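Ticket 321: Power strips at the demo tables, cable tangle
Site: Sovcombe, ground floor
Raised by: Noelia Pacheco
Opened: January 30, 2022
Priority: Low (raised as High, lowered, raised again, lowered)

Problem as reported
The white power strip at table 14 can't be moved without bringing half its own cable up after it. There is a second white lead that looks so much like the strip's that I have twice followed the wrong one under the table. Please send someone, or scissors.

First reply, Escobedo desk
Please don't use scissors. Can you confirm the strip is switched off at the small square button and unplugged at the wall?

Noelia
Switched off, yes. Unplugged, I believe so. I unplugged something.

Escobedo desk
Put the strip flat on the mat with the outlets facing up and lay the loose plug beside it. Then work from the plug end, a loop at a time, letting the slack drop over the front. Don't pull. 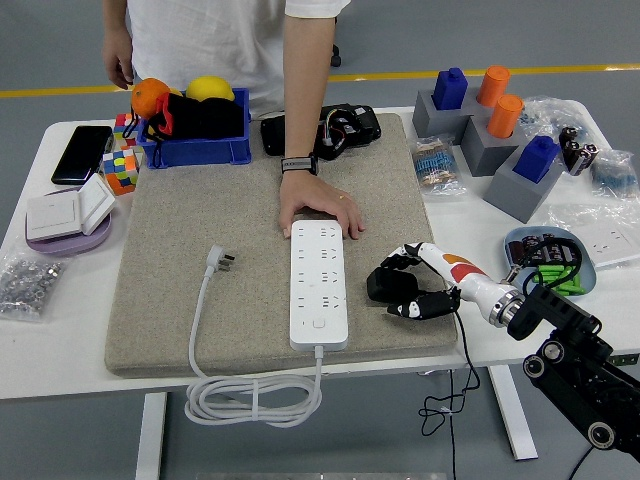
Noelia
Done as told. The slack has dropped over the front and made friends with the rest of the slack. I pulled a bit.

Escobedo desk
How long is the lead on the strip? The Kukport order was meant to be the short ones.

Noelia
Long enough to reach Bekholm. The delivery note says short. The delivery note also says 50 of them and we got 13, so I wouldn't lean on it.

Escobedo desk
Noted. Wind the strip's own lead first, in wide loops, and tie it with a hook-and-loop strap. Label both ends. Do the other lead separately and keep it off the mat until you've finished.

Noelia
Both leads out and labelled A and B. Then I put B's label on A. Fixed now. No straps in the cupboard, so I've used a hair tie.

Status: Resolved, pending straps
Follow-up: swap for short-lead strips in March, if Kukport can find any. Hair tie to be returned to N. Pacheco.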